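Hatholm Tides and Rainfall, data card

What it is: daily rain totals and tide heights typed up from the harbour office logbooks at Hatholm. 997 pages of them. Typed by hand, mostly by Hazel Whitlock, with Gordon Després checking the odd years.

Files
rain.csv, one row per day
tide.csv, one row per reading, usually two a day
notes.txt, anything scribbled in the margins that looked like it mattered

Units: rain in millimetres. Tide in centimetres above the old harbour datum, NOT the newer one on the Urnov charts. Don't mix them. Someone already did.

Missing values are blank. A zero is a real zero. If the keeper wrote "trace" we put 0.1 and flagged it in column 4.

Known problems
February is bad in most books. Damp got into the bindings and the ink ran. 301 days are marked unreadable and we left them that way, no guessing.
The keeper called Escobedo wrote his sevens like ones. Gordon went back thru all of his pages but there will be some left.
Gauge was moved to the other side of the slipway at some point, see notes.txt. Totals look lower afterwards. No correction applied.

Running the check script: any old desktop will do, it reads the whole lot into memory and takes roughly 14 seconds. Needs Python 3 and nothing else. Put both csv files in the same folder as check.py or it falls over with a useless error message. Will fix.

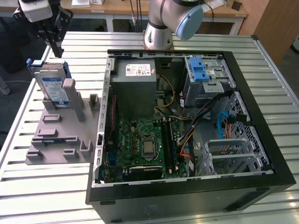

Last changed: Nov 2, 2021 (HW)

Changes this time: fixed the swapped columns in tide.csv, added the Plitadar buoy readings as a separate file (plitadar.csv, same layout, hourly). Buoy clock ran on standard time all year so add the hour yourself in summer. The logbooks are on local time, whatever the keeper thought that was.

Still to do: station list, proper metadata, colour key for the margin marks. Red pencil seems to mean a figure copied from someone elses book. Blue we don't know. If you do, write to Hazel.

Use it for whatever you like, just say where it came from. Corrections welcome, send the date and column and what you think it should say. Please don't send back the whole file with changes somewhere in it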